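Troubleshooting log: kitchen circuit keeps tripping
September
By Carys Hopkin

Okay, logging this because I've been going back and forth with Noman Minhas at Nullex support and I want it all in one place before I lose the thread again.

The problem: the breaker for the kitchen outlets trips, usually in the evening, and the Anix smart breaker app just says "overload event" with no other detail. It started after I updated the app. Noman's first guess was a bad sensor clip, so I reseated it (twice!) and restarted the hub. No change.

Second try was the boring one – unplug everything and add things back one at a time. Fridge, fine. Kettle, fine. Kettle and toaster together, tripped after 6 minutes. I did it again on Sunday with the lights off in the hall and got the same thing, so at least it's consistent.

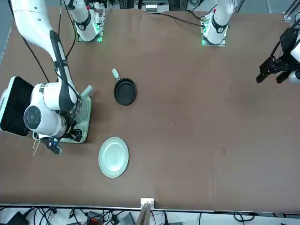
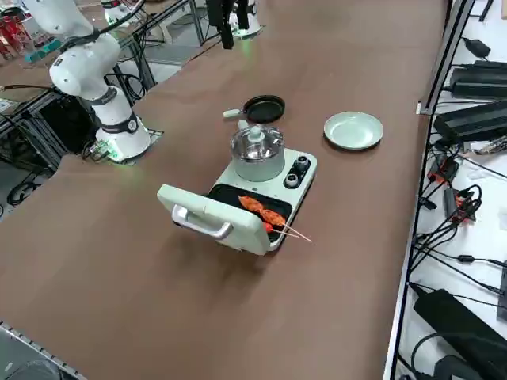 Noman wanted to know what the trip limit was set to, and I had no idea you could even set one. I dug through the menus and found it under Advanced, sitting at 71 percent. I swear it used to be 100. He also asked for a list of anything with a heating element, so besides the kettle and toaster I put down a compact grill like the mint-green one, the slow cooker and my old Mirani coffee maker. None of those trips it alone, but any pair will.

So I set the limit back to 100, saved it, and... it went back to 71 after the hub restarted. Argh! Noman passed that on to Nusrat Orakzai on the firmware side, and she had me roll back to the earlier version. That took up to 7 tries because the download kept timing out over my wifi – moving the laptop next to the hub fixed it.

Limit has now stayed at 100 through 2 restarts. Kettle and toaster ran together with no trip. I'm leaving auto-update off until Nusrat posts a patched version, and I'd like this ticket kept open until then, please.

Contact support | © Nullex | Back to top

Related tickets
Hub drops offline overnight
Anix app shows wrong room names
Sensor clip won't close on thick cable
How to turn off auto-update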